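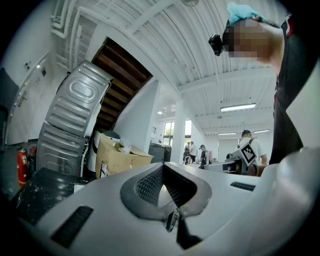
From: Kazuhiro Iwasaki
To: engineering-faculty-discuss
Subject: Re: Grolteck program rankings, can we put this on the website?

On the Grolteck list, Dizon's office wrote:

> Good news to share before people scatter for the summer. The new
> Grolteck guide to undergraduate engineering has us at 2 in the
> country among schools without a doctoral program, up from 11 last
> time. Our overall score was 89. The web team would like to have a
> banner on the department page by the end of June, and I'd like to
> quote the score in the letter to admitted students. Any objections?
> If I don't hear from anyone I'll assume we're all pleased.

I'm pleased enough, but I do have an objection, so please don't count me in the silence.

I read the methods page last night. It's short. The score is built mostly from a survey of "engineering professionals and educators," and the page says 1,196 people answered it. It doesn't say how many were asked, or how they were found, or how many of them had ever met one of our graduates. I'd guess the typical respondent got a long list of school names and clicked on the ones that rang a bell. I got that survey myself. I rated programs I couldn't have placed on a map, because the form wouldn't let me leave a row blank. I suspect others on this list did the same, and I'd like to know if any of you rated us.

Then there is the jump of nine places. What did we do in that time? We lost two people in thermofluids and replaced one. The senior design sequence is the same one we had before, with a new course number. The machine shop got its second mill, which I'm glad of, but I doubt it reached the survey. If we'd dropped nine places on the same record, we would be telling each other that the method was noisy, and we'd be right.

The score worries me more than the rank. "89" in a letter to parents looks like a grade. It's 89 on a scale where the top school is set to 100 and everyone else is adjusted to fit, so it says nothing about how well we teach anybody. Dekum put its score in a brochure a few years back and spent the next spring explaining why it went down when nothing had changed.

What I'd rather see in the letter is what we know firsthand: placement at six months with the response rate printed next to it, the pass rate on the fundamentals exam, the number of sections taught by full-time faculty. We already collect all of it for accreditation. Some of those figures are good. The exam one is only fair, and I'd print it anyway.

One smaller thing. The email that came with the results offers a "badge license" for the logo, handled through an outfit called Hometti. I couldn't find a price on their site, only a form asking for a phone number — which usually means there's a price. Before the web team posts anything, could someone find out what we'd be paying and which budget it comes out of? If it's the lab supplies line again I'll have more to say.

I don't mind a plain sentence on the news page with a link to the methods. I'd leave it off the banner and out of the letter. Has anyone else read the methods page and come away feeling better about it than I did?

Kazuhiro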